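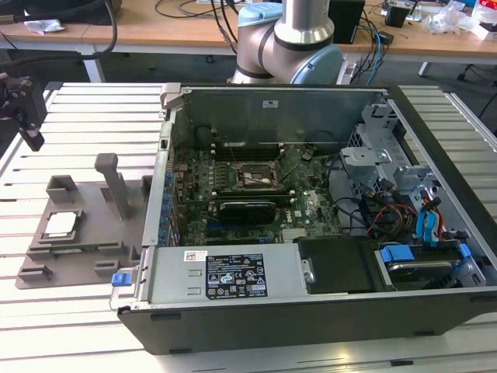
换处理器之前，要不要先把显卡拆下来？

看机箱里的空间。如果手能平稳地伸到插座旁边，压杆也能完全抬起，显卡可以留着。如果手腕会碰到显卡，就先拆，装好以后再插回去，多用3分钟而已。

我的中文是后来学的，有些零件的叫法可能和你们习惯的不同，请多包涵。这篇写给第一次自己换处理器的人，机器是普通的台式机，处理器底面是平的触点，针脚在主板的插座里。如果你的处理器底面有针，步骤有一部分不一样，请看主板的说明书。

一、准备

需要的东西不多：一把十字螺丝刀，一支导热硅脂，一点无水酒精，几张不掉毛的布，一个放螺丝的小盒子。我用的硅脂是Gilodari的小支装，别的牌子也可以，只要没有过期。

先确认主板支持新的处理器。型号对，插座对，还不够，有时候BIOS的版本也要先更新。更新必须在旧处理器还装着的时候做，我第一次忘记了，结果拆了又装，装了又拆，浪费一个下午。

然后关机，拔掉电源线，再按一下开机键，把剩余的电放掉。机箱侧放，打开侧板，让主板朝上。身上的静电也要处理，摸一下机箱没有油漆的金属部分，冬天多摸几次。

二、拆下散热器和旧处理器

散热器的螺丝按对角的顺序松，每颗先松一点，不要一次松到底。如果散热器粘得很紧，左右轻轻转动，不要直接往上拔。风扇的线从主板上拔下来，记住原来插在哪里。

用布蘸一点酒精，把处理器表面的旧硅脂擦掉。接着把压杆向下压，向外移，再慢慢抬起，打开金属框。拿处理器的时候只捏两边，垂直向上提。

三、处理器放在哪里

拆下来的处理器不要随便放在桌上。它的底面全是触点，手指的油、灰尘、一颗小螺丝都会带来麻烦。最好有一个带凹槽的托盘，大小和处理器差不多，放进去不会乱跑。灰色固定板上的方形凹槽就是这种形式，处理器在里面，铜色的金属盖露在外面，周围还看得到一圈绿蓝色的基板边。没有托盘的话，用新处理器的塑料包装盒也很好。我在Dimby买过一包13个的空盒，家里到现在还没有用完。
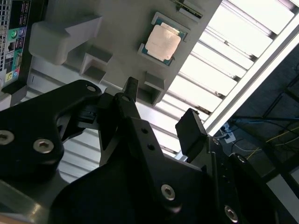

四、装新的处理器

先看插座里的针脚。用手电筒从侧面照，针脚应该排列整齐，反光一致。如果有一处反光不同，先停下来检查。千万不要用手指摸，也不要用布擦。

处理器的一个角上有小三角形，插座或者金属框上也有相应的记号，两个要对在一起。旁边的缺口也要对准插座里的凸起。方向正确以后，水平放下去，它自己会落到位置。这个时候不要用力压。可以用指尖很轻地碰一下边缘，确认它是平的，没有一个角翘起来。

我在练习的时候，会把处理器放下、拿起，重复几次，直到手很稳。练习请用坏的主板和旧的处理器。
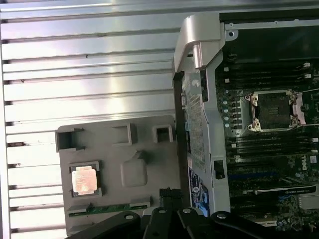
Sowmya Iyer读了初稿以后来信说，第三步和第四步之间应该加一句：新旧两个处理器不要同时放在外面。她有一次把旧的又装了回去，涂好硅脂，装好散热器，开机以后看到型号才发现。我觉得这个提醒很有用，现在我会先把旧的收进盒子，盖好，再打开新的。

五、锁紧和涂硅脂

放下金属框，把压杆压回原来的卡扣。这一步需要一点力气，也会有轻微的声音，第一次做的人常常害怕，其实是正常的。如果阻力非常大，抬起来，重新看处理器的方向。有的主板插座上有一个塑料保护盖，锁紧的时候它会弹出来，请留着，以后送修会用到。

硅脂挤在金属盖的中间，一粒豌豆大小。散热器垂直放下，不要滑来滑去。螺丝还是按对角的顺序，每颗拧几圈，最后拧紧。不要忘记插风扇的线！

六、开机检查

先不要盖侧板。接上显示器和电源，进入BIOS，看处理器的型号和温度，也看风扇的转速。我的风扇在空闲时是1000转，满载时3000转，你的数字可能不同，看手册上的范围就可以。

如果没有画面，先断电，再检查这些地方：

处理器的供电线有没有插好
内存有没有松
显卡有没有插到底

都没有问题，再把处理器拿出来看针脚。

一切正常以后，关机，拔掉电源线，整理好里面的线，让它们离开风扇，最后装上侧板。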